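Equipment Notebook, Manipulation Group
April 28, 2020
Entry by: H. Pelletier
Subject: Glove set replacement and bench planning for the next budget period

The purpose of this entry is to record where the equipment request stands before it is sent to Didier Masson for review. Figures are taken from the written quotations on file. Shipping is included where the supplier stated it, and is marked as open where the supplier did not.

1. Gloves

Two suppliers have answered. Barnik quotes 1,917 for a pair of sensor gloves with marker cubes already mounted and calibrated. Dellen quotes 1,399 for a pair without cubes. The Dellen price looks better on paper, but the cubes would have to be printed, covered and fixed to the gloves in our own shop, and the calibration would fall to us. Last November this took the group nearly 56 hours for one pair, including the two cubes that had to be reprinted after the faces came out slightly bowed.

Didier has asked that labor be shown as a separate line and not hidden in the price. I agree with this and have changed the form.

Both suppliers confirm that the gloves are wired. Neither offers a wireless version this year. Cable relief at the wrist should be written into the order, with the length left open until we have measured it on the tallest operator.

2. Work surface

We continue to use the table tennis table for cloth handling. It gives enough room for both arms and for the readout on the right-hand side. The request from the last planning meeting was to replace it with a proper bench, and Suruletti has quoted 1,063 for a fixed-height model with a matte top. Delivery is not included and they have not yet given a figure for it.

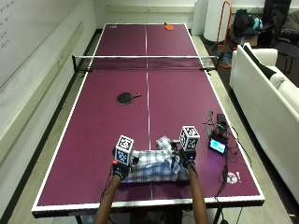

Cloth task on the current table, both gloves fitted, display and small stand to the right of the hands.

Points to settle before the bench is ordered:

Surface color. The dark top of the present table sets off light fabrics well. Suruletti supplies pale gray as standard and charges extra for other colors. Amount to be requested.

Cable routing. At present a cable goes over the near edge toward the floor. A bench with a rear channel would be preferable, provided that the channel can be reached without moving the bench.

Electronics. The display and the stand take up working area on the right half. A side shelf should be priced as an option.

Markers. Any glossy edging on the bench should be refused. Reflections near the cube faces have cost us tracking before (see the notes on the aluminum tray).

3. Robot arms

No purchase is proposed in this period. Montoya has offered a demonstration of a two-arm unit, and I recommend that we accept it only after the fabric recordings are complete. Without them we cannot say what reach or payload we need, and the quotation would be based on guesses. The mounting pattern for the Montoya base should nevertheless be obtained now, so that the bench is not ordered in a size that excludes it.

4. Recommendation

Order one pair from Barnik in this period. Hold the Dellen quotation as a fallback if the total is reduced in review. Defer the bench until the delivery charge and the mounting pattern are both in hand.

Open items
H. Pelletier: write to Suruletti about delivery, color and side shelf.
H. Pelletier: measure cable length, seated and standing.
D. Masson: confirm whether calibration hours may be charged to the equipment line.
D. Masson: ask Montoya for the base drawing.

Added later the same day: Barnik will hold its price until the end of the review. Spare wrist straps are sold separately and should be put on the same order.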